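4.3 Working beside the sorting cell

This section is for the staff of the Tondport returns room. Before the Sturdale cell was installed, one person cleared every tray by hand. Now the arms do the clearing, and your task is to prepare the surface, start the cycle and handle what the cell refuses.

1. Put on the badge and log in at the Flurkgate panel. The previous person must be logged out first.

2. Place the items flat on the work surface. Leave 90 mm free between an item and the wall.

3. Step back behind the floor line and press START.

4. Stay within reach of the stop button during the first 3 cycles of each shift. After this you may do other work in the room.

5. When the panel shows REFUSED, press PAUSE, wait until both arms are parked, and take the item out by hand.

CAUTION: Do not reach between the arms when the cell is only paused by the program — use the PAUSE key on the panel.

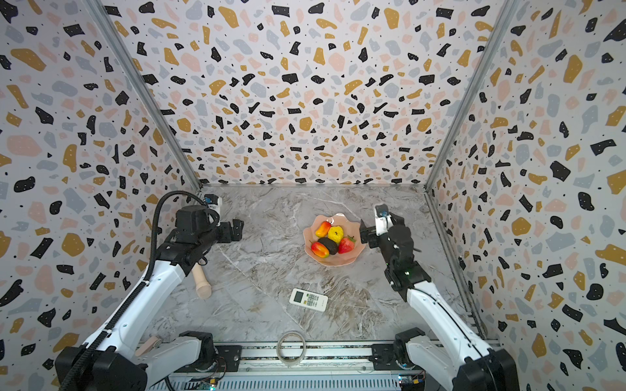 Figure 11. Two-arm cell with fruit bowl, remote control and roll of tape on the work surface.

Note: Refused items are no longer written in the paper book. Enter them on the panel, with a short reason. The list holds 200 entries and must be exported before it is full.

Note: Staff who did the clearing by hand keep their usual shift times. For questions about training on the panel, please contact Harish Thomas.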